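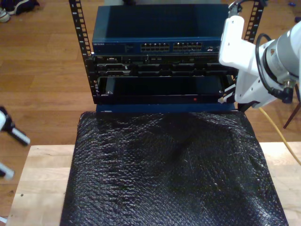
Rakiya Fashola said the choir did not need a ghost, and if it was going to have one, it ought at least to be able to sing.

Musa Igwe took this badly. He had heard the voice himself, in the last bars of the Christmas piece, coming from somewhere behind the second row. An alto, he thought. Slightly flat.

"Then it's Desta," said Rakiya.

Desta Admasu, who was in the second row, went on peeling her orange.

Lirkthorpe had been without a ghost for as long as anyone could remember, and it was a sore point. Arau, nine miles up the road, had a drowned miller and sold tea towels of him. Arau had 723 people and two gift shops. Lirkthorpe had 2073 people and a place to get your tires rotated.

So Musa wrote it up for the town newsletter, and by August there were strangers at rehearsal. They sat in the back pews with sandwiches. One couple had driven all night and asked, very politely, whether we could do the Christmas piece again, only slower.

We did it eleven times that month. It was ninety degrees out. Ayodele Olaniyan fainted during "snow on snow" and got a round of applause.

The ghost, meanwhile, was improving. I hate to say it, but she was. By the third week she was coming in on time, and her vowels were better than mine. Rakiya, who had conducted us for nineteen years without once smiling, began glancing toward the empty spot behind Desta and giving it its cue.

"You don't believe in her," I said.

"I don't believe in half the tenors," said Rakiya. "I still have to bring them in."

In the fall she posted the list for the spring concert. I had sung the alto solo every year since my divorce, and I looked for my name where it always was. The line was blank. She'd left a good inch of white paper and drawn a neat box around it.

I asked Desta what she thought I should do.

She offered me a piece of orange and said there was always the miller, up in Arau. She'd heard they were short on basses.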